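MEDIA RELEASE
05/02/2024

Lultcombe Gallery to show Rüegg altarpiece panels after three-year clean

Fifteen panel paintings, most not seen in public for a generation. Free entry, opens in May. Bookings not needed except for school groups.
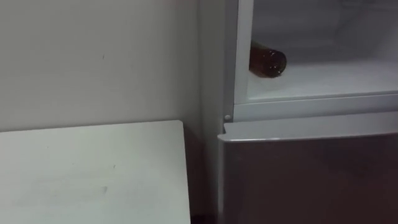

Kerttu Manninen
Communications Officer, Lultcombe Gallery

The Rüegg panels are coming back on display. All 15 of them, hung together in the east room, in the order the conservators now think they were painted for. Saints mostly, a Nativity, two donors kneeling and a very worn Last Judgement.

The painter is unknown. Older catalogues called him the Stimier Master after the chapel the panels came from, and we're sticking with that for the labels. Oil and egg tempera on oak. Gold leaf on seven of them, later overpaint on nearly all.

Cleaning took out a brown varnish put on by a previous owner. The blues are the big suprise – the Virgin's robe in the Nativity had gone practically black.
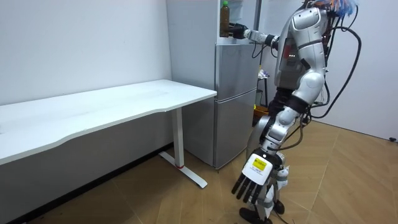
The Nativity is the one to stand in front of. Joseph is off to the side with a lantern, the ox has its head over the manger, and there's a small jug on the ledge that was completly hidden under the old varnish. Anyone wondering what colour that varnish was, think of the brown liquid in the green-capped bottle on top of the fridge, then paint a few coats of it over a face. It came away slowly, swab by swab. One test strip has been left on the lower border so visitors can compare.

Catalogue by Deltetti, 1,180 copies, softcover. Colour plates of every panel plus the infrared images. On sale at the front desk from opening day.
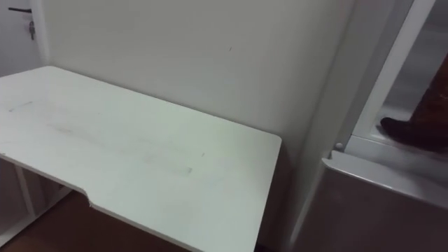 White desk with a notch along its near edge.

Talks program still being finalised. Confirmed so far: a conservator's talk on the gilding, a drawing morning for kids, and a tour for visitors with low vision. Times will go up on the gallery website and the noticeboard by the front door.

School groups – please book early, the east room is small and we can only take one class at a time. Teachers' notes cover

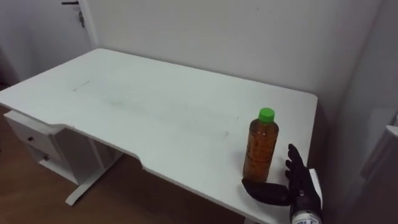
the saints and their symbols, how an oak panel was prepared, and why a workshop painter so often went unnamed. Grades 5 and up.

Interviews and high-res images of the panels on request. Media preview the morning before opening, RSVP to Kerttu at the gallery office please.

ENDS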